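Opinion > Work and Money

Search this site Enter keyword Go

The four-day week has a math problem 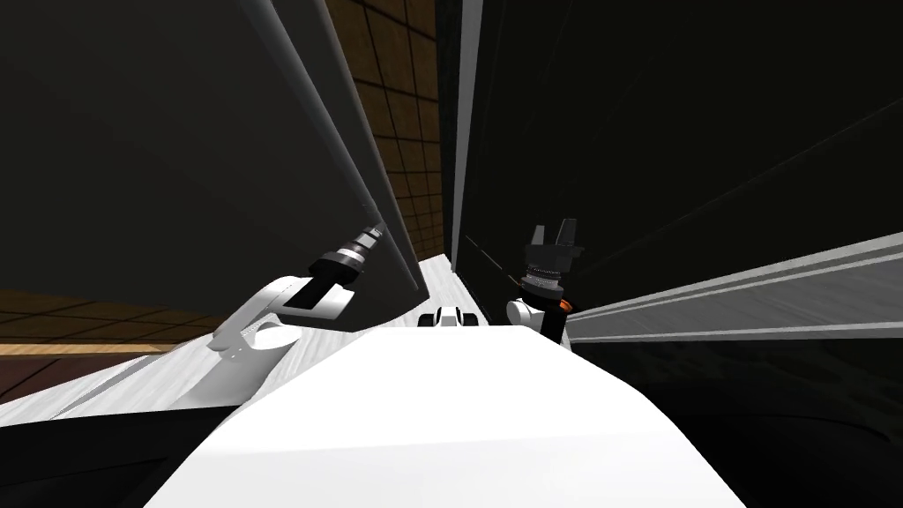 Haris Softić
Contributing writer, workplace and small business

Every few months another company announces that it has moved to a four-day week, and every few months I get the press release. The latest came from Trevedley, which handles billing for dental offices and employs 40 people. Output held steady, it says. Sick days fell. Staff report feeling "more themselves." The trial ran for six months and will now be permanent.

I would love to believe all of it. I have worked five days a week for most of my adult life and six days for a bad stretch of it, and I could find something to do with the extra one. But I have now read a tall stack of these reports, and they share some habits that would get a high school science project sent back.

Start with who volunteers. A company that signs up for a trial already wants it to work. The boss has told the staff, the staff have told their families, and by the second week there are dance classes booked and grandparents expecting visits. Then someone sends around a survey asking whether productivity has suffered. What would you answer, with the day off riding on it?

Trevedley's survey had 21 replies. The report gives percentages to one decimal place all the same, and it doesn't mention the people who left the form blank. Maybe they were happy and busy. Maybe they were the ones on the phones.

I ask about the phones because I used to be on them. In my twenties I took calls at Drara, a furniture distributor, and when the office staff were given Friday afternoons off one summer, we weren't. The trucks still ran and customers still wanted to know where their couches were. What changed was that there was no manager around to approve a refund, so we spent those afternoons promising that someone would call back. I'm sure the numbers upstairs looked fine. The complaints were logged under us.

That memory makes me cranky on this subject, and I'll admit it. But look at how the word "output" gets used. In an office full of meetings, you can cut a day and lose very little, and I think the trials have shown that pretty well. A nursing home has no such fat to trim. If an aide works four days, someone else has to work the fifth, and that person has to be hired and paid. A report that skips this has left out most of the people who get up in the morning and go to work.

Supporters have a reply, and I've heard it from Dušan Todorova, who runs Georgiev, a bakery with two storefronts. He went to four days for everyone, bakers and counter staff alike, and he didn't do it with slogans. He closed one of the shops on its slowest day, raised the price of bread and put $3000 of his own money into training people to cover each other's jobs. He says turnover dropped enough to make up for it. He also says the first two months were awful, and that he lost a good baker who needed the overtime.

I trust that account more than any press release I've been sent. It has a cost in it, and a person who came out worse. When I asked whether he'd tell other owners to do the same, he thought about it and said it would depend on their rent.

Compare that with Lonach, a consulting outfit that sells the four-day week as a package. Its brochure promises "100 percent of the results." I wrote to ask how results were measured, and was told that each client sets its own goals. So a client can lower the bar, step over it and get a certificate. Maybe none of them has – but I'd want to see the goals from before the trial next to the goals from after, and Lonach wouldn't send me either.

There is also the matter of hours. Some of these schedules are four days of ten hours, which is the same week folded differently. Ask a parent whose day care closes at six how much they like it. Others cut the hours and keep the pay, and those are the ones worth arguing about. The reports tend to lump the two together.

I'm not defending the five-day week, which was somebody's wild idea once too. What I'd like is a trial at a place that didn't ask for one, with a comparison group, a two-year follow-up and a count of who quit. Include the janitors. Include the contractors, who are paid by the day and for whom a shorter week is a pay cut. If it still looks good after that, I'll happily write the column saying so, and I'll try to get it filed by Thursday.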